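Looking After the Gripper on a Bench-Top Arm

I run one small arm at a lab bench, and after 2,000 cycles on the same pair of fingers I've got opinions about cleaning. My notes started on the back of a Kan parts bag, so forgive the order.

Power down first, then wipe. I use a lint-free cloth barely damp with plain water and go over the inner faces of both fingers, top to bottom, then down the grooves at the sides where crud likes to hide. No sprays near the wrist, ever! A soft toothbrush does the seam nicely.

Then close the fingers with no part in them and look at the gap. You want it even all the way down. If it pinches in one spot, back off the finger screws a hair, press the pair together by hand and snug them up again, a little at a time on each side (I rush this every single time and have to redo it). Write down where you ended up – mine lives in a notebook in the blue drawer.

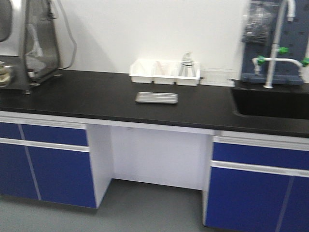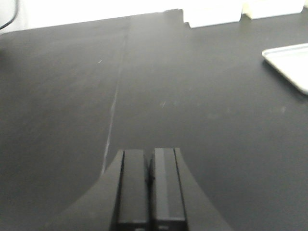 Fingers nearly together over the black top, with the white tray over on the right.

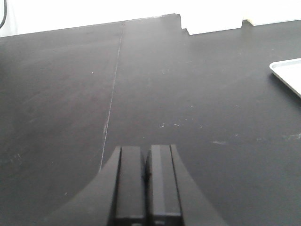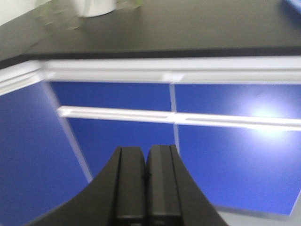
Next comes the wrist camera. Lens cloth only, and let the blower do most of the work. If your pictures come out smeary, try slowing the arm before you go blaming the lens. I dropped mine to 28 percent speed for the check moves and stopped fussing with focus.

Wipe the bench too, while you're at it. Grit on a dark top gets carried straight to the fingertips, and little specks can fool the camera into seeing parts. I go over mine Saturday mornings with the coffee parked well out of reach.

Cables! Leave a lazy loop, and run the arm through its full reach by hand before you tie anything. Trovau straps are my favorite because they come off without scissors. Check the loop again after 2 days, when everything has settled.

Spare finger pads go in a lidded box, labeled with the date you opened the pack. I put my last set on at cycle 1,295, and the old ones are still good enough for practice runs.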